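Moving the Sourdough Starter to a New Apartment

2021-09-10

I moved in May and I am only now getting around to writing up what happened with the starter. A few people asked after my last post, so here are the notes, in case you are moving with one too.

Some background. My starter came from Sándor Kelemen, who I worked with at Pellow before it closed. He gave me a spoonful in a jam jar and told me to feed it rye for the first week and then do whatever I wanted. I have done whatever I wanted for a long time now. It gets plain white flour, it lives in the fridge, and I bake two loaves when I remember to.

The drive

The drive was 188 miles. I had read a lot of advice about travel and most of it was for people going on planes. Drying the starter into flakes is the usual suggestion. I did do that, and I have an envelope of flakes in a drawer as a backup, but I wanted to bring the live one as well.

I fed it stiff the night before. For me that means 100 grams of flour to 50 of water, kneaded in with a spoonful of the old starter until it makes a ball. A stiff starter rises slowly and doesn't climb out of the jar. I put the ball in a jar twice the size I thought it needed, set the lid on loose, and wedged the jar in a saucepan with dish towels. The saucepan rode on the floor behind the passenger seat. Nothing spilled. The towels smelled a little sour and that was the worst of it.

Sushil Bisht drove the van with the furniture and I followed in the car with the plants and the starter. We stopped once, at Durna, and had eggs.

The new kitchen

The old place had a counter that ran the whole length of the wall. The new one has a stove, a sink, and a strip between them wide enough for a cutting board. You can't shape a loaf on it. I tried once and got flour in the burners.

So the shaping has moved to a table. I had a heavy pine one in mind and then looked at what it would cost to get up the stairs. A plain white table does the same job. Dough releases from a smooth top with a bench scraper and a wet cloth takes care of the rest. I was used to wood, and for the first few loaves I over-floured out of habit. On a smooth surface you want less flour than you think, or the dough skates around and never gets any tension.

I keep trays for the loose stuff now, too. Anything with raised sides will hold the scraper, the blade and a small bowl of flour, and you can lift the lot away when you need the whole surface.

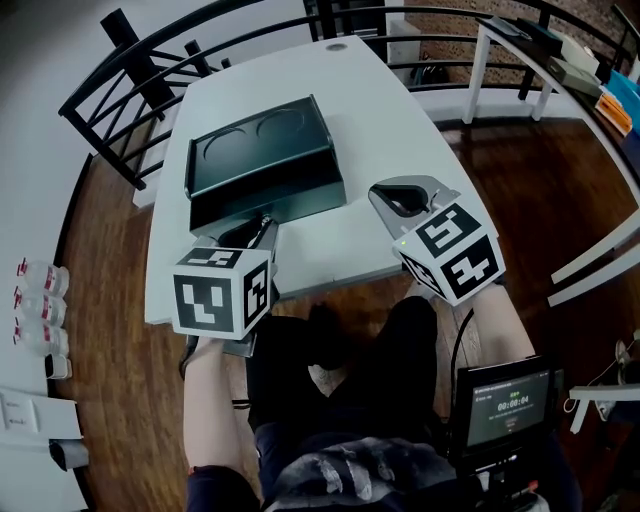

What changed in the bread

The first three loaves were flat. I blamed the move and then I blamed the oven, and both were part of it.

The water here is harder. I don't know how much that matters, and people argue about it online without much to show for it. I let a jug stand overnight and used that for a week, then went back to the tap and saw no difference. I have stopped bothering.

The bigger thing was temperature. The old kitchen was over a boiler room and it was warm all year. This one faces north. My bulk rise used to be done in four hours and I kept cutting it off at four hours here, when the dough had barely started. Once I left it for six and a half it was fine. If your bread goes wrong after a move, I would look at the clock before anything else.

The oven runs cool as well. I bought a cheap thermometer and hung it from the rack. With the dial at 450 it read 415. Now I set it higher and give it an extra twenty minutes to heat up with the pot inside.

Flour

I used to buy from Owusu, in the big paper sacks. They don't deliver up here. Handby has a store ten minutes away with a bread flour that is a little weaker, so I dropped the water by 25 grams per loaf and that seems to be right. The crumb is tighter than it was. I like it for toast.

The flakes in the envelope are still untested. I plan to wake up half of them this winter and see whether they work, and I'll post the result either way. Sándor says his dried batch took five days to bubble and smelled of nail polish until the fourth.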